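Nesby Corner Store Linen Project
Second progress report to the Skaltimier Fund
November 14, 2020

The grant asked us to find out whether a small shop can launder and reuse its own wiping cloths without losing its mind or its margins. We can now report on the margins.

We bought 300 cotton cloths in March and put them into use in the store and the back kitchen. The folding is done on the white table by the drinks coolers, a spot picked after a long debate in which every other flat surface turned out to have a cash register on it. Cloths come back from the wash in a heap and are supposed to leave in squares. The heap part of the process has been dependable from the start.

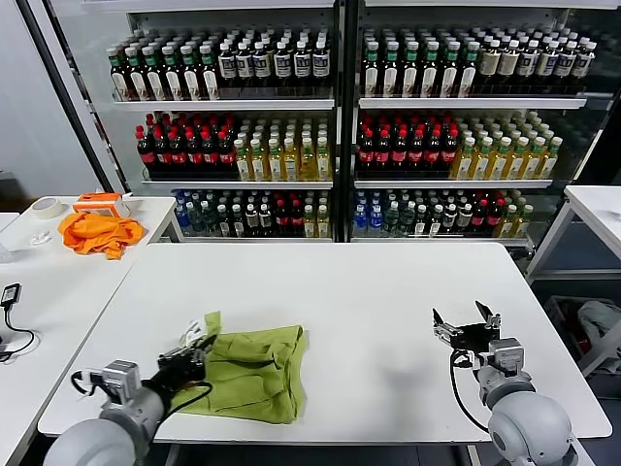 Why fold wiping cloths at all? Folded cloths fit in the drawer under the counter, and a folded cloth gives the person using it several clean faces before it has to go in the bin. When we tried stuffing them in loose, the drawer jammed and staff went back to paper towels within the week.

Losses are higher than we budgeted. At the last check 112 cloths were unaccounted for. A few were found behind the dishwasher, in a condition we will leave out of a public report. The rest have presumably begun new lives in the cars and garages of Nesby. We have stopped buying the kind sold as "premium," which shrank to the size of a coaster, and moved to the plain Zuveck ones.

Paper towel use is down by roughly 23 percent. Our application promised half. The application was written by someone who had not yet met the Saturday coffee crowd, and that someone is the author of this report.

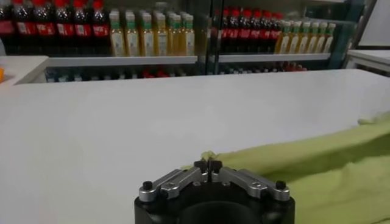 The folding method itself has been cut back. We began with a fold in thirds, then in thirds again, taken from a leaflet that made it look like a pleasant hobby. It took too long and fell open in the drawer. Staff now lay the cloth flat, smooth out the worst of the creases, fold it in half and in half again, and move on with their day. Corners are expected to be near each other.

Two items are still open. The second drying rack has been ordered twice and delivered zero times, and we would like to carry that money into the next period. We also want to sew a colored thread into the kitchen cloths so they stop turning up on the shop floor. Thread is cheap. The sewing is the part without a budget line.

Receipts and the wash log are attached separately. The log has a gap in the summer, when the pen went missing along with its string.

Related reports
First progress report: buying the cloths
Nagano Street store: refill shelf, final report
Paper towel baseline and how we measured it
Skaltimier Fund small shop grants: reporting dates

Contact the Nesby office | Copyright Nesby Corner Store | Back to top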